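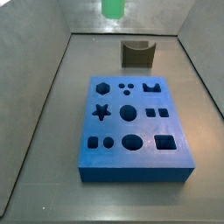

By Mei-kuen Tsai
Networks and Devices, 8th February

Skotik, a maker of heating controls, ships a gateway that talks to its thermostats over a short-range radio link and to its servers over MQTT. Until November the two sides shared one message format. They no longer do, and the change has cut the traffic leaving each building to a third of what it was.

The old format carried 12 fields per reading, eight of them fixed for the life of the device. Serial number, firmware version and radio channel went out with every temperature. Across a housing estate with 2,000 thermostats the repeated fields filled the mobile data allowance before the month was out.

Feng-yi Yu, who leads the gateway team, moved the fixed fields into a retained message. It is published once when a device joins and again only if a value changes. Readings now hold a short device number, a time stamp, the temperature and the valve position.

"The broker keeps the last copy, so a new subscriber gets the full record at once," Yu says. "We had the feature all along and were using it for a status light."

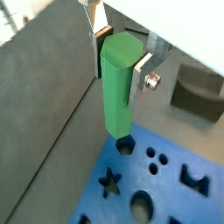 Where the format breaks

Short device numbers are handed out by the gateway and mean nothing outside it. When a gateway is replaced, the new unit starts again from one, and old readings can be matched to the wrong room. Skotik's answer is to put a gateway identifier in the topic name and to refuse readings until the retained record has arrived.

Tsz-kin Wan, a consultant at Skomasa, thinks the rule is too strict. A gateway that loses its link during start-up will hold readings in memory, and the current model has room for 3 hours of them. After that the oldest are dropped. Wan would accept the readings and mark them as unmatched until the record turns up.

Yu's team is testing both methods on the same estate. The firmware with the strict rule remains the default.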